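Karaki遺物データベース 問い合わせ記録
件名:呪詛人形の検索結果が一部表示されない
区分:検索・書誌
状態:解決済み(経過観察あり)

【受付内容】
「人形」と「墓域出土」を組み合わせて検索すると、Viltholm墓地出土の蝋製および粘土製の人形が結果に出ない。資料番号を直接入れると個票は開く。8月の分類語彙の更新より前は、同じ条件で96件が表示されていた。現在は85件。閲覧はBorkeselの館内端末と自宅の両方で試し、結果は同じだった。

【一次回答】
ご連絡ありがとうございます。当方でも85件となることを確認しました。お手数ですが、次の点をお知らせください。
・「遺物種別」の欄で選んだ語(「人形」か「呪術用人形」か)
・「出土状況」の欄を空欄にしたときの件数
・表示されない資料の番号(わかる範囲で)

【利用者より】
種別は「人形」です。出土状況を空欄にすると96件に戻ります。表示されない資料は、いずれも縛られた捕虜の姿をしたもので、胸に名前が墨書されています。壺に入った状態で見つかった一群だと思います。番号の一覧を添付しました。

【調査 1】
添付の11件を照合。全件とも個票は正常で、写真と釈文も表示される。索引の再作成を行ったが件数は変わらず。権限設定にも問題なし。
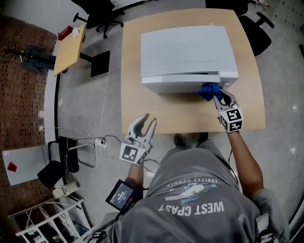 【調査 2】
11件の「出土状況」の値を確認したところ、すべて「埋納坑(墓域外縁)」となっていた。更新前の値は「墓域」。8月の更新で「墓域」が「墓室内」「竪坑」「埋納坑」の3つに分けられた際、「埋納坑」だけが上位語「墓域出土」に結び付けられていなかった。このため、上位語で絞り込むと埋納坑の資料が外れる。

同じ値を持つ資料は全体で2,011件あり、人形のほか、赤い文字で敵対者の名を書いた土器片、封泥、動物骨なども含まれる。影響は人形だけにとどまらない。

【対応】
Jultilicoの語彙管理担当に修正を依頼。担当からは、外縁の埋納坑を墓域に含めるかどうか、発掘報告書によって扱いが異なるとの指摘があった。Viltholmの報告書では周壁の外側にある坑も墓域の一部として記載されているため、今回はこれに従い、「埋納坑(墓域外縁)」を「墓域出土」の下位語とした。他遺跡の資料については報告書を個別に確認する。

修正後、索引を更新。「人形」と「墓域出土」の組み合わせで96件となることを確認した。

【利用者より】
96件出ました。ただ、一覧を出土状況の順に並べると、埋納坑の資料が末尾にまとまります。以前は墓の番号順だったと記憶しています。

【回答】
並び順は語彙の登録順に従っています。墓の番号順にする場合は、一覧右上の「並べ替え」から「遺構番号」を選んでください。遺構番号のない資料は末尾に表示されます。初期設定の変更は次回の更新で検討します。

【残件】
・土器片と封泥について、他遺跡分の上位語を確認(未着手)
・種別「呪術用人形」と「人形」の重複登録。同じ資料が両方に登録されている例が3件あり、統合は保留
・更新前に保存された検索条件は、旧語「墓域」のままでは0件になる。該当する利用者は条件を保存し直すこと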